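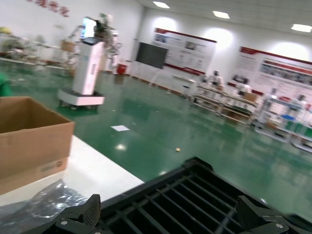 인버터가 가속이나 정속에서는 멀쩡한데 감속할 때만 과전압 트립이 뜨는 이유가 뭔가요?

감속하는 동안 모터가 발전기처럼 돌면서 그 에너지가 인버터 DC 링크로 되돌아오고, 전압이 트립 레벨을 넘기 때문입니다. 감속 시간을 늘리거나, 과전압 억제 기능을 켜거나, 제동저항을 다는 게 보통 순서입니다.

현장제어 게시판 > 인버터/서보 > 질문

제목: Festard 인버터 감속 과전압.. 저항 달면 끝인가요

작성자: 납땜하는곰

급해서 짧게 씁니다
400V급 Festard, 모터는 3.7kW 컨베이어용. 감속 걸면 과전압 트립. 매번은 아니고 부하 많이 실렸을때 주로. 아예 빈 상태면 괜찮음
감속 시간은 전임자가 잡아둔 그대로. 짧은 편인듯. 근데 생산쪽에서 늘리지 말라고 함 (뒤에 푸셔랑 타이밍이 물려있음)
모터 케이블 20m, 실드 있음. 접지는 반에서 확인함
창고에 50옴짜리 제동저항 하나 굴러다니는데 이거 달면 되나요? 명판에 와트는 지워져서 안보입니다
오늘 밤 교대 전에 살려야 해서요 ㅠ

댓글

릴레이딱딱
50옴이면 달지 마세요 일단. 3.7이면 최소저항값이 그거보다 높은 기종 많음. 매뉴얼에 허용 최소저항 표 있어요 그거부터

납땜하는곰
표가 있긴 한데 모델 뒷자리가 저희꺼랑 안맞아요. 반에 붙은건 구형인듯

릴레이딱딱
그럼 더더욱 달지마세요. 저항이 작으면 제동 트랜지스터로 전류가 그만큼 더 흘러요. 소자 나가면 과전압 트립이 아니라 그냥 본체 교체임

하준영(Joon-young Ha)
저는 생각이 좀 다릅니다. 저항 얘기 전에 부하 먼저 봐야죠. 수평 컨베이어가 3.7kW에서 감속 과전압이 난다? 마찰이 다 먹어줘야 정상입니다. 경사 있나요? 아니면 롤러 교체하고나서 생긴 증상?

납땜하는곰
살짝 내리막입니다. 눈으로 보면 잘 모를 정도. 롤러는 여름 지나고 9월에 싹 갈았어요

하준영(Joon-young Ha)
그거네요. 새 롤러가 잘 구르니까 예전에 마찰로 버티던게 없어진 겁니다. 감속 시간은 그대로고

바이스플라이어
ㄴ 그럴듯한데 증거가 없자나요. 모니터에서 DC 전압 찍어보고 얘기합시다. 입력전압이 원래 높은 공장도 많아요. 정지 상태 DC가 이미 높으면 감속 조금만 해도 넘습니다

납땜하는곰
DC 링크 모니터 어디서 보는지.. 잠만요 찾고있음

납땜하는곰
찾음. 정지 때는 평범합니다. 감속 들어가면 쭉 올라가다가 트립. 순간이라 최고치는 못 읽었고 트립 이력에 저장된거 보니 트립 레벨 바로 그 값

바이스플라이어
오케이 그럼 전원은 아님. 제가 물러남

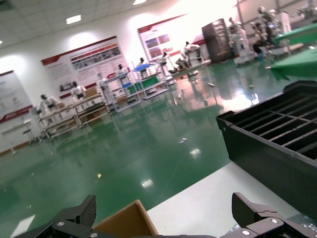

과전압 억제 기능 쓰지 말자는 쪽 / 쓰자는 쪽

작성자: 하준영(Joon-young Ha)

댓글 길어져서 답글로 뺍니다

억제 기능 (제조사마다 이름 다름. 스톨 방지, 과전압 제어, 등등) 켜면 DC가 올라갈 때 감속을 잠깐 멈추거나 늦춰줍니다. 트립은 안나요. 대신 감속 시간이 설정값보다 늘어납니다. 부하따라 매번 다르게.

곰님 라인은 푸셔랑 타이밍 물려있다고 했으니까 이게 문제. 트립은 없어졌는데 박스가 어떤때는 제자리, 어떤때는 지나가서 서는 상황. 이게 더 찾기 어려워요

릴레이딱딱
동의 못함. 오늘밤만 넘기는 거면 억제 켜는게 맞습니다. 지금은 트립나서 라인이 서는거고 켜면 정지 위치가 좀 흔들리는거고. 둘 중에 고르라면 뭐

하준영(Joon-young Ha)
푸셔가 지나간 박스 옆구리 치면요?

릴레이딱딱
정지 확인 센서가 있겠죠. 없으면 그게 이상한거고

납땜하는곰
센서 있습니다. 근데 푸셔 조건이 센서가 아니라 타이머에요... 전임자 프로그램

릴레이딱딱
아

하준영(Joon-young Ha)
아 ㅋㅋ

바이스플라이어
그럼 답 나왔네. 푸셔 조건을 타이머에서 센서로 바꾸고 감속시간 20% 늘려요. 저항이고 뭐고 필요 없음

릴레이딱딱
교대 전에 래더를 고치라고요? 백업은 있고? 저라면 안 건드립니다. 밤에 혼자 래더 수정하다가 사고 나는거 많이 봄

바이스플라이어
접점 하나 바꾸는건데 뭘

릴레이딱딱
접점 하나가 제일 무서움. 그 타이머를 다른데서 또 쓰고 있으면? 크로스레퍼런스부터 뽑아보라고 하세요

납땜하는곰
방금 뽑아봤는데 쓰고 있습니다. 알람쪽에서도. 일단 래더는 보류할게요

전기과장아님
지나가다. 감속 곡선을 S자로 해놓으셨나요? S자면 중간 구간 기울기가 설정한거보다 더 가파름. 직선으로 바꾸면 전체 시간은 비슷한데 피크가 내려갑니다. 우리는 Flotness 펌프 라인에서 S자로 해놨다가 같은 트립 봤어요. 부하 성격은 다르지만

납땜하는곰
어 S자 맞아요. 이건 생각 못함

하준영(Joon-young Ha)
좋은 지적. 다만 직선으로 가면 시작이랑 끝에서 충격 있으니까 박스가 미끄러지는지 봐야됩니다.

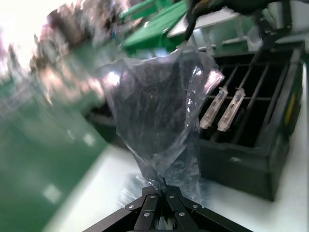 그리고 S자 비율을 한번에 0으로 내리지 말고 절반만 내려서 트립 이력 먼저 보세요. 감속 시작쪽이랑 끝쪽 비율을 따로 주는 기종이면 끝쪽은 남겨두는게 낫습니다. 정지 위치는 끝쪽 영향이 커서요. 파라미터 바꾸기 전에 현재값 사진 찍어두시고. 정지 모드가 프리런으로 바뀌어 있진 않은지도 같이

납땜하는곰
정지모드는 감속정지 맞습니다. 절반만 내리고 돌려볼게요

(한참 뒤)

납땜하는곰
오후 7시쯤부터 S자 비율 절반으로 돌리는 중. 부하 다 실은 상태에서도 아직 트립 없음. 박스 미끄러지는건 눈에 띄진 않고요. 근데 DC 모니터 보면 꽤 높이까지 가요. 여유가 별로 없음

바이스플라이어
그럼 임시조치로는 된거고. 근본은 저항이든 래더든 해야됨

릴레이딱딱
저항으로 가세요. 새 걸로, 값 맞춰서. 창고꺼 말고

하준영(Joon-young Ha)
저는 여전히 감속시간+센서 조건쪽. 저항은 열 나는 부품 하나 더 느는겁니다. 반 안에 넣을 자리도 봐야하고

릴레이딱딱
반 밖에 다는거죠 당연히 ㅡㅡ

하준영(Joon-young Ha)
밖에 달면 보호망이랑 배선은요. 과열 접점도 받아서 주전원 끊는 회로까지 해야 제대로죠. 그거 안하고 저항만 덜렁 다는 현장이 태반

릴레이딱딱
그건 인정. 과열 접점은 꼭
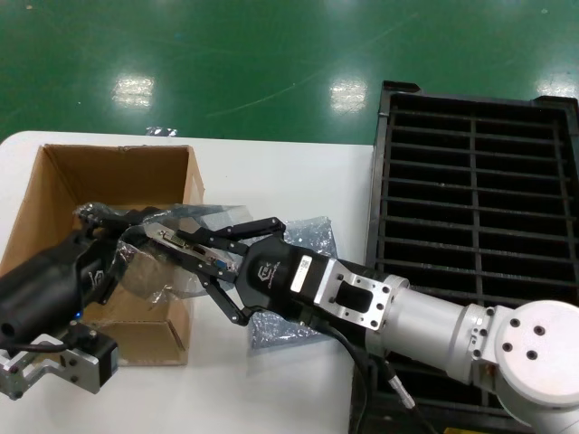 읽는 시간 4분

정리글: 제동저항 고를 때 보는 것 (위 글에서 이어짐)

작성자: Vitalii Boiko

안녕하세요. Karpenko에서 반 제작 합니다. 한국말로 쓰는거 느려서 늦었습니다, 틀린 말 있으면 고쳐 주세요

위에 저항 이야기가 값만 있어서 보탭니다

먼저 옴. 인버터 허용 최소값보다 크거나 같아야 합니다. 너무 크면 제동 토크가 모자라서 달아도 트립 납니다. 곰님 50옴은 표 확인 전에는 사용 금지, 이건 릴레이딱딱님 말이 맞습니다

다음 와트. 명판 지워졌으면 저는 버립니다. 같은 옴이어도 연속으로 쓸 수 있는 용량이 다릅니다. 컨베이어가 하루종일 섰다 갔다 하면 사용률이 높습니다. 감속 시간을 전체 사이클 시간으로 나눠서 보세요. 카탈로그의 와트는 보통 특정 사용률 조건에서 쓴 숫자라서 조건까지 읽어야 합니다

배선은 짧게, 꼬아서. 신호선이랑 떨어뜨리고. 모터 케이블 길이하고는 다른 문제입니다. 저항까지의 선 길이 제한은 매뉴얼에 따로 나옵니다

단자도 조심. 저항을 DC 플러스랑 마이너스 사이에 직접 물리는 분이 있습니다. 안됩니다. 제동저항용 단자에만

그리고 내장 제동 트랜지스터가 없는 모델도 있습니다. 그러면 저항만 달아도 아무일 없고 제동유닛이 따로 필요합니다. 구형이면 더 확인

납땜하는곰
감사합니다. 내장인지 아닌지가 지금 제일 헷갈리는데 명판 형식으로 구분되나요

Vitalii Boiko
보통은 형식에 글자 하나로 구분. 안보이면 단자대에 제동저항 단자가 있는지 보세요. 단자는 있는데 안쪽이 비어있는 제품도 본 적 있어서 형식이 더 정확합니다. 제조사에 시리얼로 물어보는게 좋음

납땜하는곰
운전시간 보니까 3976시간 밖에 안됐네요. 구형인줄 알았는데 생각보다 안 돌렸음

바이스플라이어
운전시간 적다고 새거는 아님. 전원만 넣고 대기한 시간은 따로 카운트하는 기종 많아요. 통전시간 항목 있으면 그걸 보세요. 콘덴서는 그쪽이 더 중요

하준영(Joon-young Ha)
맞아요 그리고 콘덴서 용량 빠지면 DC가 더 출렁입니다. 이번 증상에 섞여있을 수도. 주범이라곤 안봄

릴레이딱딱
저항 사실거면 Pletico에 물어보세요. 형식 불러주면 값 맞춰서 견적 줍니다. 납기는 그때그때 달라요

바이스플라이어
거기 반품이 좀 까다롭던데. 옴 잘못 불러서 20개 묶여본 사람 여기 있음

릴레이딱딱
그건 님이 잘못 부른거자나요

바이스플라이어
그렇긴 함

납땜하는곰
교대 넘겼습니다. 트립 없음. 제조사에 시리얼 메일 보내놨고 답 오면 여기 이어서 쓸게요. 다음 정기점검 때 래더 백업부터 뜨고 푸셔 조건도 센서로 바꾸는 걸로 팀장님이랑 얘기됨. 저항은 형식 확인하고 결정

하준영(Joon-young Ha)
알람쪽 타이머도 같이 보세요. 푸셔만 바꾸면 알람이 엉뚱할때 뜹니다

납땜하는곰
넵 메모함

전기과장아님
S자 비율 바꾼거 반 문짝 안에 종이로 붙여놓으세요. 다음 사람이 원복합니다

납땜하는곰
붙이러 갑니다 ㅋㅋ 다들 감사해요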